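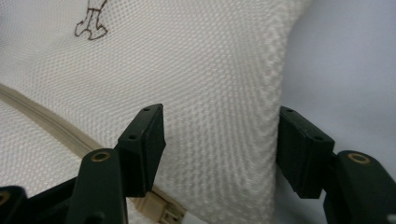 Ata da reunião de moradores da Residência Plenden
Outubro, 19h, lavandaria do rés do chão

Presentes: Soledad Mercado (preside), Roscoe Ridgeway (ata) e os restantes do costume, menos o 3.º esquerdo, que mandou dizer que vinha.

1. Ata anterior. Aprovada sem leitura, como sempre.

2. Sacos de rede. A Soledad abriu o ponto com o saco branco de fecho bege, cheio até parecer uma almofada. Lembrou que a roupa precisa de espaço para se mexer lá dentro. O dono do saco, presente, alegou que assim poupa uma lavagem. Seguiu-se discussão sobre o conceito de poupança, que o signatário se dispensa de transcrever.
Deliberado: sacos cheios até 3/4, no máximo. Fecho corrido até ao fim antes de entrar no tambor.

3. Identificação. Os sacos brancos continuam a trocar de dono. O desenhinho castanho estampado na rede foi proposto como sinal distintivo. Houve quem visse ali uma perna, houve quem visse uma bota, e não se chegou a acordo. Fica aprovada a etiqueta com o número da porta, presa ao puxador do fecho.

4. Máquina da Tristeo. A reparação custou 92 euros, pagos do fundo comum. O técnico retirou do filtro 11 molas de cabelo e uma meia de criança, que se encontram no parapeito à espera de reclamação. Ninguém reclamou durante a reunião.

5. Detergente. O Roscoe propôs passar para o Shukla. O 2.º direito é alérgico ao cheiro e à ideia. Adiado.

6. Outros assuntos. O estendal do pátio continua torto. A Soledad fala com o serralheiro.

Reunião encerrada às 20h10, com a centrifugação a decorrer e já pouca gente a ouvir.

R. Ridgeway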